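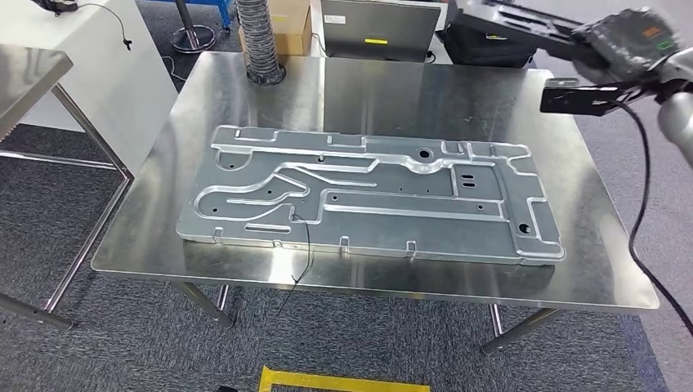

Radosław Bednarek asked us after the first edition whether the feet must be adjusted before or after the table is loaded, because the old text said both. He was right, and section 4 is now written again from the beginning. Adjust the feet first, with nothing on the top.

4. Placing and leveling the Veltthorpe work table

4.1 Before you start

The table can stand on concrete, tile or short carpet. On carpet, the feet sink a little during the first days, so please plan to repeat step 5 later. Do not place the table on a loose rug.

You need:
- the flat wrench from the Atiner bag
- a spirit level, at least as long as the short side of the table
- a soft cloth
- a second person for lifting

4.2 Steps

1. Carry the table to its place with two persons. Hold it by the frame under the top, not by the legs.

2. Turn all feet in fully by hand, until they stop. Then turn each foot out by two full turns. This is the start position.

3. Put the level on the top, along the long side. Correct the lower end with the wrench. One turn to the left makes the leg longer.

4. Put the level along the short side and correct in the same way. After this, check the long side again. Usually it has moved a little.

5. Press with the hand on every corner, one after another. If the table rocks, turn out the foot which has no contact until the movement is gone.

6. Tighten the lock nuts. Hold the foot still with one hand while you do it, otherwise it turns together with the nut and the work of steps 3 and 4 is lost.

CAUTION: Never turn a foot out by more than seven turns. The thread that remains inside the leg is then too short, and the leg can fail under load.

CAUTION: Do not pull a loaded table over the floor. Unload it, lift it, and start again from step 2.

Note: Sheet metal parts often have sharp edges. Wear gloves when you put them on the top or take them off, and lift them - do not slide them. Scratches in the surface cannot be polished out with the Stitidard cleaner.

4.3 Checking later

Repeat step 5 after six days, and then every time the table gets a new place. If the table still rocks when all feet have contact, the frame is probably twisted. Loosen the frame screws by half a turn, press on the corners, and tighten them again crosswise.

Replacement feet for tables with the older Jakubowski frame have a different thread. See section 7 for the order numbers.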